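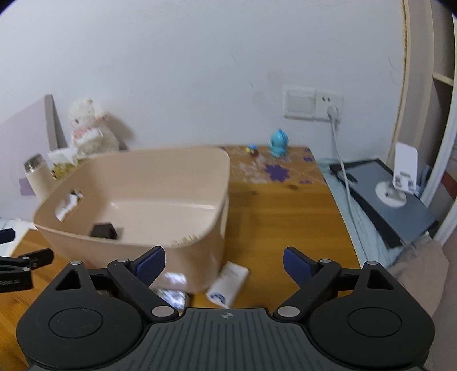

Handout 2, the plastic basket with one small dark block in it, on the wooden table.

Okay, storage and sorting, part two! Last time we only talked about shelves, and I promised I'd get to containers. My whole case this week is an ordinary tub like this one - rounded corners, tall sloping walls, a handle hole in the side.

Start with one thing in the bottom and then stop. I mean it. People tip a whole drawer in and spend the evening digging (I've done it, in June, with 311 loose buttons). Put an item in, say out loud what group it belongs to, and then go find the next one.

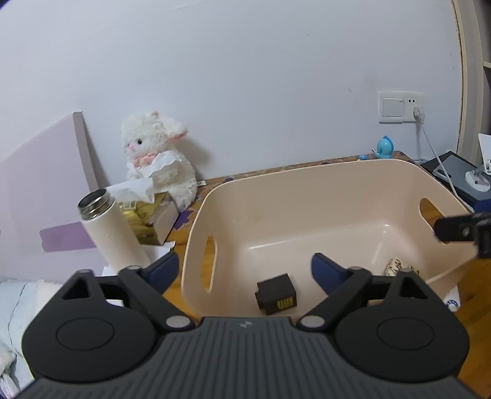

The second item is where you find out what your group really is. Two small things that don't match can share a tub if you use them in the same spot. Ashraf Lahlou's chapter in the course reader calls this "sorting by errand" and I like it a lot more than sorting by size.

For next time, please read the Altgate case (skip the 1,000-item inventory at the back, it's a slog) and bring a list of what's in one container at home. Pencil is fine!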